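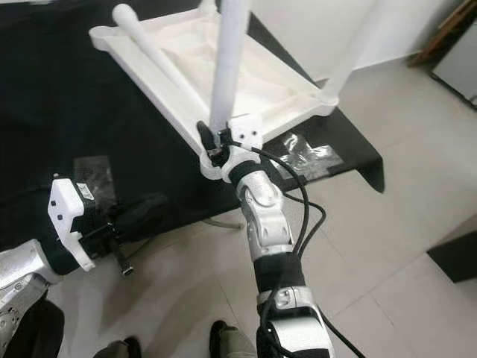
Stool assembly on the black-cloth table: right arm holding the piece upside down by one leg, left hand free.

Gastden workshop automation: progress report to the Bunting fund, April

Where we are

The Plurkent robot has been on the stool line since the winter and has now handled 1,006 stools. Your grant agreement asked for 2,000 by the end of the summer. We are past halfway on paper, and a little behind if you ask anyone who has watched it change its grip.

It works at its own table, next to the three benches where people do the same job by hand. Its part is to pick up the moulded frame with the legs on, turn it over and hold it for checking. A person still fits the leg tips, because the tips are small and slippery and the robot treats them as a personal insult.

Speed and quality

The target was 45 stools in a shift. Our best shift was 47, on a Tuesday, and was celebrated with a cake the robot did not contribute to. An ordinary shift falls short of that. Most of the lost time goes on regripping after the turn. The Zundex software update in the spring helped with the turn itself and made the regrip slower, so we have asked them for the two improvements in the same box next time.

Scuffed frames were our main complaint in the last report. Laying a cloth over the table has cut these down. It cost less than any other item in the budget and has done more good than several of them.

What has changed for the staff

Nobody has lost hours, as promised in the application. The lifting and turning used to be shared out by rota, and the rota was loathed. Two people with bad wrists have come off it altogether and say they would like this recorded. It is recorded.

The new work is mostly watching. We underestimated how tiring that is. Standing by a machine that is nearly always right turns out to be duller than doing the job, and after an hour people miss things. We now swap the minder every 40 minutes, and the tea break has been moved to suit. The tea break had been at half past ten for as long as the workshop has existed, and moving it took more meetings than the safety review.

Pay for minders is still not settled. Staff feel that minding is a skilled job and should be graded as one. We agree, and have put a figure to the management board.

Problems

Cables on the arm need checking at the start of each shift, a task that was in nobody's job description and is now in everyone's. Unpacking parts for the robot also takes longer than unpacking for people, who do not mind which way up things arrive.

Next quarter

Fix the regrip with Zundex. Train four more minders. Try the larger stool, if the smaller one behaves. We are asking to move the unspent travel money into training, as the only thing that has travelled so far is the robot, and it came by van.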